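Grurnholm Gudine desk lamp: long review after a winter, a spring and most of a summer

I have owned a lot of bad desk lamps. The bendy one from university that slowly bowed its head over the course of an evening, the clip-on that chewed a dent into my mum's bookshelf, the "daylight" one that made every room look like a dentist's. So when I say I've been happy with the Gudine, please understand the bar was somewhere under the floorboards, and also that I've now used the thing nearly every day and have Opinions.

Quick background. I bind books and mend them, mostly for myself and friends, occasionally for money, at a desk shoved under the window in our spare room in Nidlow. In December the window is decorative by half past four. Small dark stitching in small dark holes, and eyes that are not getting any younger. My old lamp took a 60 watt bulb and ran so hot I could smell the shade. It had to go.

I bought the Gudine at Stankevičius, the lighting place down by the harbour, mainly because they had one plugged in on the counter and let me fiddle with it for ages. I paid full price. I did look for one secondhand first and there were none, which I took as a good sign (or a sign that they'd sold three of them).

What you get in the box is the lamp in two pieces, a weighted round base, a desk clamp as an alternative to the base, one hex key, and a leaflet with drawings so tiny I had to use the lamp to read them. Assembly is dead easy. The arm drops into the base, you snug up one screw, done. I switched to the clamp after the first week because the base takes up a dinner plate's worth of desk and I need every inch. The clamp has a rubbery pad on the jaw and hasn't marked the wood. My desktop is thick, nearly two inches, and it only just opened wide enough, so measure yours.

The arm is where the money went. It has two joints plus a swivel at the head, and you can push it anywhere with one finger and it stays put. No creeping! After all this time there's still no creeping. I lower it right down over the sewing frame, shove it back up to eat lunch at my desk like an animal, pull it sideways to look for a dropped needle. It reaches 18 inches out from the clamp comfortably, and a bit more if you don't mind the head sitting lower.

Now the light. There are two knobs, one for brightness and one for warmth, and they are real knobs that turn. I can't tell you how pleased I am about this. My sister's lamp has a touch strip that thinks a passing sleeve is an instruction. The Gudine's knobs have a little resistance and no clicks, so you just roll them until your shoulders come down. The warm end is properly warm, nearly candle, lovely for reading. The cool end is a bit stark for my taste but I do use it for colour matching, when I'm trying to find a thread that disappears into an old cloth spine. 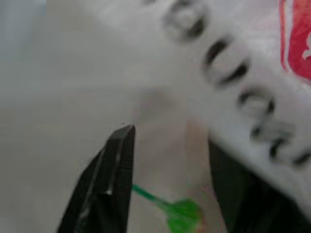

Black on black is the hardest thing I ask any lamp to do. Black thread in black cloth, black leather with a black edge, that sort of misery. Everything goes flat under an overhead ceiling light and you're working by feel. What you want is a light you can drag around until one edge gives itself up, and if you look at the black finger on the left in the photo you'll see the effect I'm always chasing: matte, slightly textured, would be a dark blob except for the thin pale line running along one edge where the light from above has caught it. The one on the right is just a big blurry black shape by comparison. Once I can see a line like that on a spine I know where the fold is and I can put a needle next to it. With the Gudine I can usually find it in a couple of seconds by swinging the head low and off to the side, and then it stays there while I sew, which my old lamp never managed. Same goes for specks, come to think of it. One tiny dark crumb on a pale sheet will press itself into the paper forever if you miss it.

Glare is well handled. The LEDs sit up inside the head behind a frosted strip, so unless you're lying on the floor you don't get them in the eye. I wear glasses and get a reflection off the lenses only when the head is in front of me and tipped back, and the fix is not to do that. Glossy paper is trickier. If you do a lot of photo albums you'll be nudging the lamp constantly, but you'd be doing that with any lamp.

Shadows, though. It's a single, fairly short head, and the shadow of your hand has a crisp edge. I'm right-handed and have it clamped on the left, and that sorts out most of it. For fine work where both hands are in the way I do sometimes wish the head were wider. Grurnholm sells a longer version and I'd look at that one if I were buying again purely for the bench. For an ordinary desk the short one is plenty.

The things I don't like.

The cord. Why is it so short? It comes out of the bottom of the arm, which is neat, and then gives up just before it reaches any outlet in any house I have ever lived in. Mine is on an extension cord tucked behind the radiator cover and it annoys me every time I vacuum.

The finish. I got the cream one. It's a nice soft cream and it shows every bit of glue I've ever touched it with. Wheat paste wipes off with a damp cloth but PVA has to be picked off with a fingernail, and there's a grey patch on the head now where I always grab it. I'd go for the dark green next time.

The memory. It remembers your brightness if you turn it off at the switch, naturally, because the knobs haven't moved. But there's also a timer function (hold the switch down) that turns it off after a while, and I have set it off by accident more times than I can count, always in the middle of something sticky. You can't disable it. I wrote to ask, and got a very polite reply saying you can't disable it.

And the hum. At the lowest brightness setting mine has a very faint hum. I only hear it late at night with the furnace off. My husband Bastian (Bastian Seidel, if he's reading this and wants full credit for the hearing of a bat) can hear it from the hall and says it's a B flat. He plays the clarinet so I'll take his word for it. Turn the knob up slightly and it's gone. The shop offered to swap it and I never got organized enough to take it back.

Heat: none to speak of. I can put my palm on the head after a whole evening. Coming from the old shade-toaster this has been a joy, particularly in August, when the spare room is already doing a fair impression of a greenhouse.

On how long it will last, ask me in a decade. The LEDs aren't replaceable by you and me, which I grumble about on principle. I keep a workbench diary (yes, I know) where I note down my hours for the paying jobs, and by my last tally it has been on for 1,641 hours, counting the nights I fell asleep reading. I'll update this when it passes 2,000 if anything has changed. So far the brightness looks the same as it did on day one, to my eye anyway. The top joint did loosen a touch in the spring and I gave it a quarter turn with the hex key. Keep the hex key! I taped mine to the underside of the desk.

A few people have asked me whether it would suit other things. Jigsaws, yes, brilliant, we've done several under it on the dining room table using the round base. Reading in an armchair, less so, the arm isn't tall enough unless you've got a side table at the right height. Sewing machine, my sister borrowed it for a weekend and I had to go and collect it in person, so draw your own conclusions. Painting I can't speak to. I'd want to know more about how accurate the colour is before I trusted it with anything I was selling, and the leaflet is vague on that point.

Would I buy it again? Yes, in green, and with a longer cord thrown in as an apology. If you can get to a shop that has one set up, go and push the arm about for a minute, and turn the brightness right down and stick your ear next to it while you're there. The staff at Stankevičius didn't bat an eye.

Edit: someone asked about the clamp on a glass desk. I haven't tried it and I wouldn't, it tightens up hard and the pad isn't very big. Use the round base.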